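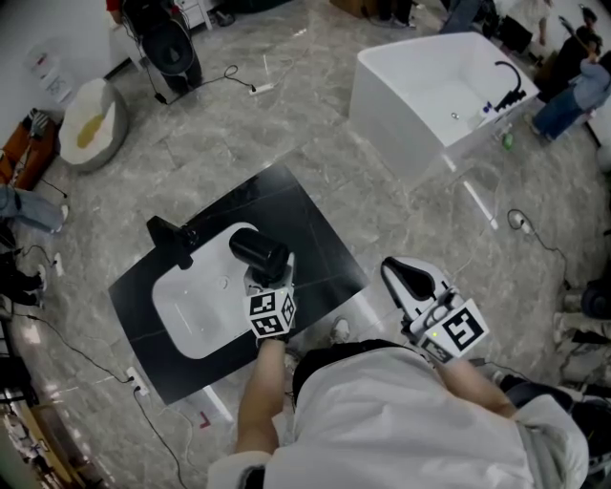
Re: Atholm bath display, black slab and basin

Clinlow Fit-Out List
Home | Threads | Search | Members | Log in

From: Nomvula Matlala
To: fit-out list
Thursday, 4:10 pm

Wian Shezi wrote:
> Before I redraw the basin sheet: is the faucet on the slab or on the
> wall? The Ntuli drawing shows the wall. Also, does the tub faucet go
> on the rim, and do we still have the round vessel sink? I have 134 cm
> for the slab and Kristaps has 128.

Answers in order.

1. Slab. The black faucet is mounted at the upper-left edge of the slab, with the spout toward the basin. The Ntuli drawing is out of date on this point. Please delete the wall outlet from the sheet.

2. Rim. The tub has the black gooseneck on its right rim. Keep the supply on that side.

3. Yes. The round sink is on the floor with the other pieces. It has a yellow stain inside. Try a mild cleaner and a soft cloth first, no abrasive pads, and report back before anyone orders a replacement.

4. Slab length is 128 cm. The 134 figure includes the packing. Use Kristaps's number.

The basin is the white rectangular one, set into the slab, drain near the center. I want a 2 mm silicone joint all the way round, black to match the slab. White will show against it. The veins run on the diagonal, so any offcut used for an upstand has to be turned to follow them.

Slab and tub are both standing on the tile for now. Cable runs cross the floor between pieces. Route them along the wall before the slab is lifted, and allow roughly 8 cm clearance behind it for the trap.
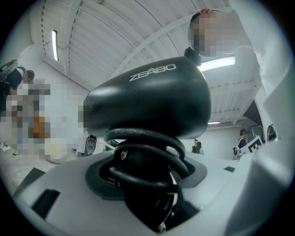 Black housing, lettered ZEABO, over the coiled cable.

Gunārs, please confirm the trap size by return.

Nomvula

Related threads
- Virkov trap fittings, sizes
- Atholm tile layout, second revision
- Silicone color for dark stone (Nisreen Darwish)
- Tub supports: clear or painted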